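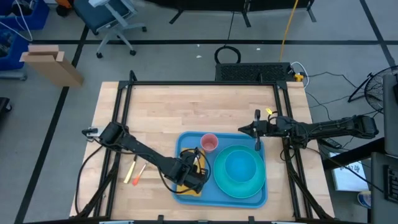
Caring for your airsoft rifle at home: tips for the kitchen table

By Griet De Graaf, Sep 30, 2023

Many players in our club at Drarner buy a good rifle and then never clean it. After one season they write to me that the shots go left, or that the range is short. Most of these problems you can solve at home in one evening.

Before you start

Remove the magazine first. Then fire two times in a safe direction, so no BB stays in the chamber. After this you disconnect the battery and put it in another room. Wear your glasses also when you only clean.

Put an old towel under the rifle. Small screws roll very far on a kitchen floor, and I have lost one spring under the fridge for a whole winter. An egg carton is good for keeping the screws in the right order.

Cleaning the inner barrel

Take the cleaning rod and a small strip of cotton cloth. Paper from the kitchen roll leaves fibers behind. Turn the hop-up fully off, put two drops of silicone oil on the cloth and push it slowly through. Repeat with a dry cloth until it comes out clean. In my rifle this takes four or five strips.

The rubber of the hop-up must stay free of oil. If oil comes on it, the first 31 shots or so will fly in all directions, and then you think the rifle is broken.

Which oil

Use only silicone oil, without petroleum. Marloes Bakker used the spray for door hinges on her pistol in April and the seals became thick and soft. She had to order new ones from Willems and wait 22 days.

Battery

Do not store a LiPo battery full or empty. Use the storage program of the charger, and let it charge on a stone tile, where you can see it. A battery that is swollen you do not use again. Bring it to the collection point for batteries.

Storing the BBs

BBs of the biodegradable kind do not like damp air. I keep mine in a glass jar with a good lid, together with a little bag of silica from a shoe box. Write the weight on the lid, for example 0.25 g. Do not pick up BBs from the ground for a second use, also when they look clean.

Magazines

A mid-cap magazine you should empty after the game day, so the spring can rest. Gas magazines are the opposite: leave a little gas inside, this keeps the seals closed.

Next page: how to wash a camouflage jacket without losing the color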